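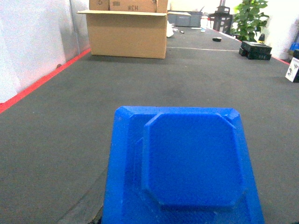 A robot that has to be shown everything can't be very clever, one reader wrote to us after last month's page on factory machines, and the same reader wanted to know why the people at Plonthorpe don't just type in what they want it to do.

Typing it in is possible for some jobs. For other jobs it takes so long that showing is quicker. This page explains how a robot is shown a task, what gets recorded while it is being shown, and what the robot does with the recordings afterward.

Print this page | E-mail this page

Two ways of telling a robot what to do

The older way is to write a program. A program is a list of steps. Move the arm to this point. Close the gripper. Move up. Move to that point. Open the gripper. If the part is always in the same place, the program works all day and all night, and a great many factory robots run this way.

Trouble starts when the part moves. Suppose a can is lying in a crate. It might be in the left corner or the right corner, or it might have rolled up against the wall. A program that says "go to this point" will close the gripper on empty air. To fix it, the programmer has to write a rule for every place the can might be, and then more rules for when something else is in the way.

The newer way is called learning from demonstration. A demonstration is one complete try at the task, done by a person controlling the robot. The robot's computer records what happens. After many demonstrations, a learning program looks through all the recordings and works out what kind of movement goes with what kind of view.

Guiding by hand

In the first kind of demonstration, a person takes hold of the robot arm and moves it. The motors are set so that they hold up the arm's own weight but do not fight the person pushing. Engineers call this kinesthetic teaching. "Kinesthetic" means having to do with the feel of movement.

Each joint in the arm has a sensor that measures its angle. When a person bends the robot's elbow, the sensor reads the new angle and the computer writes it down with the time. Played back in order, those angles give the same movement again.

Guiding by hand is simple to learn. It has two drawbacks. The person's hands and sleeves get in front of the cameras, so the recordings show things that will not be there later. Also, a person can only hold one arm comfortably, and many robots have two.

Driving from a distance

The second kind is remote control, also called teleoperation. "Tele" comes from a Greek word meaning far off, as in telephone. The person might be across the room or in another building.

There are several sorts of controller:

– A leader arm. The person moves a small arm and the robot, called the follower, copies each joint.
– Hand controllers like those for a video game. The robot's gripper follows the person's hand.
– A glove with sensors in the fingers.

At Plonthorpe the trainers use leader arms made in the workshop there, known as the Manzano set. Each arm has a trigger. Squeezing it closes the robot's gripper, and letting go opens it. The first lesson for a new trainer is to pick something up and put it down again without looking at the leader arm at all, only at the screen. 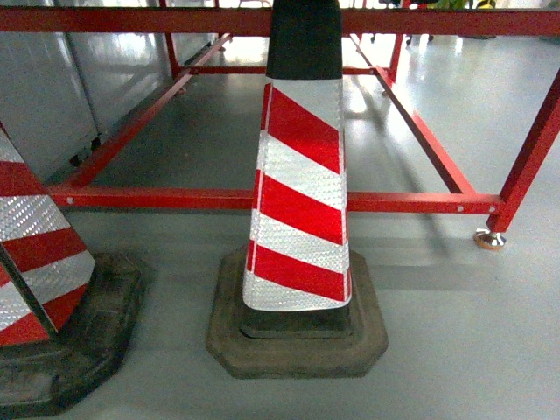 Striped traffic cones at a red metal frame.

A traffic cone is wide at the bottom and narrow at the top, so where the gripper takes hold matters. Near the base there may be too much to get around. Higher up, the cone is easier to grip, but the heavy base will swing if the arm moves fast. A trainer learns this by feel in a few tries. Writing it down as rules would take pages.

What is in a recording

A recording is more than a video. Several streams of information are saved side by side, and each has a clock time attached so that they can be lined up later. They usually include:

– pictures from a camera at head height, giving a wide view
– pictures from a small camera at each wrist, giving a close view of whatever is near the gripper
– the angle of every joint
– how far open the gripper is
– the commands coming from the person's controller

The wide view is for finding things. It shows which shelf, which crate, which side of the floor. The wrist view is for the last part of the reach. When the arm comes close to an object, the arm itself often blocks the wide view, and the wrist camera can still see.

The last stream is the one the learning program tries to copy. For each moment, it is given the pictures and the joint angles and has to guess the command the person gave. At the beginning its guesses are poor. Each wrong guess is compared with the real command, and the numbers inside the program are changed a little so that the next guess is closer. This is repeated a very large number of times, and it is the part called training.

Why one demonstration is not enough

If the robot is shown one demonstration, it can copy that one movement. It cannot tell which parts of the movement mattered. Did the arm go left because the crate was on the left, or because the trainer's shoulder was tired? With one recording there is no way to know.

With many recordings, the accidents differ and the important parts stay the same. For this reason trainers change things on purpose between tries. They turn the object around. They put it in a different corner. They leave other objects nearby that have nothing to do with the task.
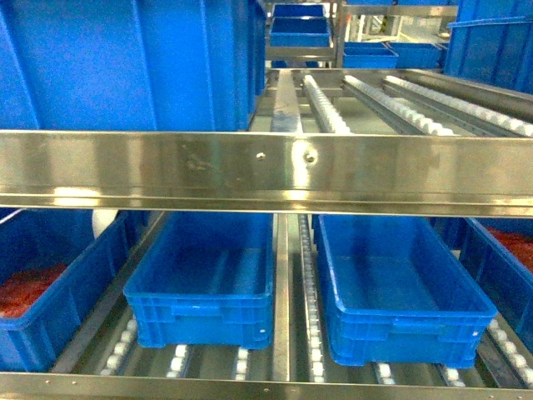 A row of bins that are all the same color is a good test of this. The robot cannot choose a bin by its color, so the learning program has to use something else, such as its place in the row or what is inside it. If the trainer always picks from the same bin, the program may learn only "reach there," and the first time the job calls for a different bin it will reach for the old one.

The project at Plonthorpe is called Fisar, and one of its tasks is moving single items out of blue crates. The trainers began with 70 demonstrations. The robot could reach into a crate but often closed its gripper too early. They went on to 358 demonstrations, with the item in many more positions, and then tested the robot on crates it had not been shown. It picked up the item in 95 percent of the tests. Most of the misses were items lying tight against a wall, where there was no room for a finger to go down beside them.

Mistakes are useful, within limits

A perfect demonstration has a gap in it. It never shows what to do when things go wrong. If the robot later drifts a little to one side, it arrives in a position that was never in any recording, and from there its guesses get worse. It drifts more. Small errors pile up.

One cure is to record some recoveries. The trainer starts with the gripper in a bad spot, too far over or at the wrong angle, and drives it back to a good one. The robot then has examples of getting out of trouble.

Demonstrations that are simply bad are thrown out. If a trainer drops the item, or stops halfway to scratch an ear, the recording is marked and left out of training. A long pause in the middle is a common fault. The program may learn to pause there too, and then never start again.

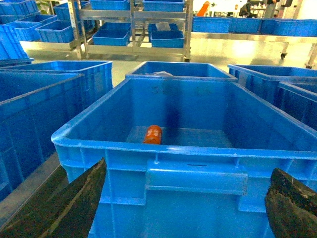
Reaching into a crate also has an order to it that people do without thinking. The gripper has to clear the rim on the way in. It has to go down with its fingers open, and the fingers need to be turned so that they close across the narrow part of a can and not along its length. Then it has to clear the rim a second time, now carrying something. Trainers at Plonthorpe go a little slower than they would with their own hands, about the speed of someone carrying a full cup.

There is a rule on breaks as well. Each trainer stops after 5 demonstrations in a row to rest the wrists. Tired trainers make jerky movements, and jerky movements get learned like any others.

Try it without a robot

You need two people, a box, a small object and a scarf.

One person is the robot. Tie the scarf over the robot's eyes. The other person is the trainer. Put the object somewhere in the box.

First, the trainer uses words only: "left," "down," "close your hand." Time how long it takes. This is like writing a program.

Next, the trainer holds the robot's wrist and moves it. Time that too. This is guiding by hand.

Now move the object to a different corner and ask the robot to repeat the last movement with no help. The hand will go to the old place. Take off the scarf and try again. With eyes, the robot can use what it was shown and also what it sees, and both are needed.

Words used on this page

Demonstration: one complete try at a task, recorded for a robot to learn from.
Follower: the robot arm that copies the leader arm.
Gripper: the part at the end of a robot arm that holds things.
Joint: a place where an arm bends or turns.
Teleoperation: controlling a machine from a distance.
Training: changing a learning program bit by bit until its guesses are good.

Next time: how the river lock at Andance opens its own gates.

Print this page | E-mail this page

We use cookies to remember your reading level and text size. Ask a grown-up before changing these settings. Accept | Settings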